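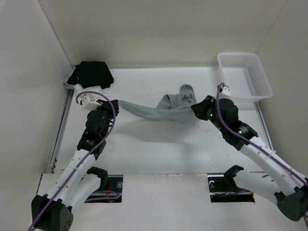 Wool wash or plain soap flakes for knitwear?
Started by mossstitch_mags, Apr 21, 2019

mossstitch_mags wrote:
Right, I've finally cleared out the winter drawer and I'm washing everything by hand before it goes away until the autumn. I do love this job! Windows open, radio on, jumpers all over the house. I've always used Curnik wool wash but my local shop has stopped selling it, and the only thing on the shelf now is Carden soap flakes. Has anyone used them on merino? I've got a grey cardigan that I'd be heartbroken to felt.

tumbledown wrote:
Used Carden flakes for years and they're lovely, but you must dissolve them properly first. Jug of hot water, whisk it until there are no bits left, then let it cool before the wool goes anywhere near it. My first go I chucked them straight in the sink and was picking little white specks out of a sleeve for days.

pegbasket68 wrote:
I'm going to disagree, sorry. Soap flakes in hard water are a nightmare. You get a scum that sits in the knit and makes it feel waxy. If you're in a soft water area, fine. If you aren't, order the Curnik online and pay the postage.

tumbledown wrote:
Fair point about hard water, ours is very soft. A splash of white vinegar in the last rinse sorts most of it though.

pegbasket68 wrote:
Sorts some of it! I tried that on a lambswool tank top and it still felt like a candle.

mossstitch_mags wrote:
We're hard water here, the kettle is a disgrace. Hmm. How are you all drying? I roll mine in a towel and then lay them flat, but it takes an age.

Ogundipe_Knits wrote:
Roll in a towel, then stand on the towel — sounds brutal, works a treat. Swap to a dry towel and do it again. Then flat on a mesh rack so the air gets underneath. A thick cardigan takes 2 days in my spare room, less in June with the window open.

greenwellies wrote:
Can I put in a word for the machine? Mine has a proper wool cycle and I've put 100% merino through it every winter with no trouble at all. Spins it out nicely too, so none of this jumping on towels.

pegbasket68 wrote:
Depends entirely on the machine. My old one had a "wool" setting that turned a hat into an egg cosy.

greenwellies wrote:
Ha, poor hat. Mine's a Brustari and it barely rocks the drum. I keep it to 4 things at most and use a mesh bag for anything with buttons.

Ogundipe_Knits wrote:
Do the buttons up as well, Mags, whichever way you wash it. It stops the front bands going wavy. And measure the cardigan before it gets wet so you can pat it back to the right size.

mossstitch_mags wrote:
Never thought of measuring, that's brilliant! I've ordered the Curnik, and I'll try the flakes on some old socks in the meantime. Has anyone got a favourite for keeping moths off? I can't stand mothballs.

tumbledown wrote:
Cedar blocks, and sand them every spring so the smell comes back. Lavender's nice but I think the moths quite like it.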